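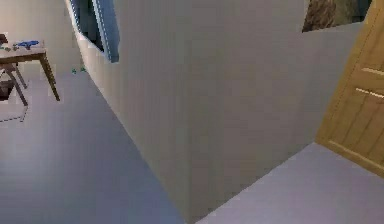
Comparing two grippers in Flindomley, the quick way
Posted by Binta Ekwueme, 26 January 2018

Third person asked me this week so writing it down. You've got the Raker (two stiff fingers) and the Sani (the soft one) and you want to know which to put on the arm. Do it in sim first. Takes an afternoon, most of it waiting.

Needs: Flindomley installed and starting without errors. Both gripper models in the same folder. Lurkex controller, July build or later. The older build ignores the finger force setting and doesn't tell you, lost two days to that.

1. Load the flat

Use the furnished flat, not the blank test floor. Blank floor flatters everything. In the flat the arm has to come in past doors and cabinets and you find out quick enough which gripper is too fat at the wrist.

Load it once, save it, then copy the save. One copy per gripper. Don't load fresh for each, the small objects get put down again at random and then you're comparing two different jobs.

2. Lights and camera before anything else

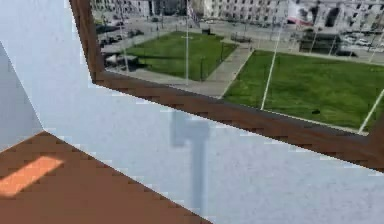 Lighting has to match between the two copies or the camera side of the test is worthless. Open the light settings in both, type the same sun angle in by hand, don't drag the slider. Then point the wrist camera at a window and look at the wall under it. I use the blurry grey shadow on the white bit, the one like a T. Same place and same softness in both copies, carry on. No shadow at all, you've got the fast renderer on. Turn it off, restart, check again. And set exposure to manual while you're in there. The wall is white and the lawns outside are not, auto exposure will hunt between them all day.

Save the camera settings to a file and load that file in the second copy. I used to retype them. Got the field of view wrong once and spent an evening thinking the Sani was missing low.

3. Fit the Raker

Attach it to the wrist, zero the fingers, open and close a few times with nothing in them. Watch the readout. Fingers should stop dead at closed. If they buzz, halve the damping step and try again.

Then set:
finger force: medium
approach speed: slow
retries: off

Retries off is important. With retries on everything gets a nice score and you learn nothing.

4. Run it

Start the pick list. 260 attempts, same list for both. Go and have lunch. Don't move the viewer camera about while its running, on my machine that drops steps and the controller gets its picture late.

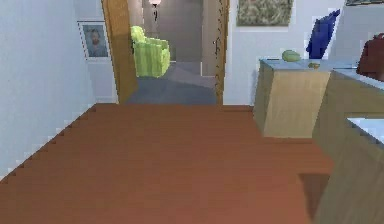
When it's done, export the log before you close the window. Before! Closing clears it. Rename it straight away, gripper first, so it doesn't get written over by the next one.

5. Fit the Sani

Same again in the second copy, three changes.

Tool length. The Sani is longer, so put the right offset in or it'll press into every surface it goes near. The number is in the model file, top few lines.

Closing time. Soft fingers are slow to settle. Mine needed 284 ms before the lift, set it under "dwell". The Raker was happy with the default.

Contact softness. Leave it on the model's own value. I know the forum says turn it up. It makes the fingers stick to things and you get picks you'd never get on the real one.

Everything else identical. Force, speed, retries, list.

6. Read the logs

Count only lifts that held to the end of the move. Flindomley also scores a "touch" as half a pick for some reason, untick that.

What I got, out of 260 each:
Raker 200
Sani 243

Looks settled but go through the misses first. Most of the Raker misses were round things that squirted out sideways, and dropping the force a bit got plenty of them back on a second run. The Sani's were nearly all flat things. Force made no differnce there, it just can't get a fingertip underneath. If your job is mostly flat stuff the totals above will steer you wrong.
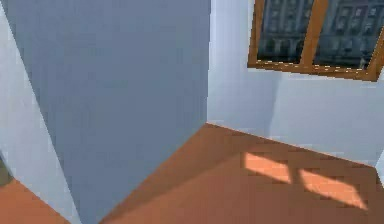

Also check where the arm was when it missed. The log gives the base position for each try. If the misses bunch up in one spot it may be the approach path and nothing to do with the gripper. Move the base back a touch, rerun only those tries. A handful of my Raker misses went away like that.

7. If it goes wrong

Arm freezes halfway: Lurkex lost the camera. Restart the controller, leave the sim open.
Gripper falls off the wrist at start: joint saved as loose. Set to fixed, save again.
Objects jump when touched: time step too big. Halve it.
Camera shows nothing but wall: the base loaded turned round. Reset pose, then check the heading in the save file too.
Both scores exactly the same: you ran the same copy twice. Yes I have.

Will put my settings files up once I've taken the silly folder names out. Haven't tried any of this with the arm on a moving base, so please don't ask me yet.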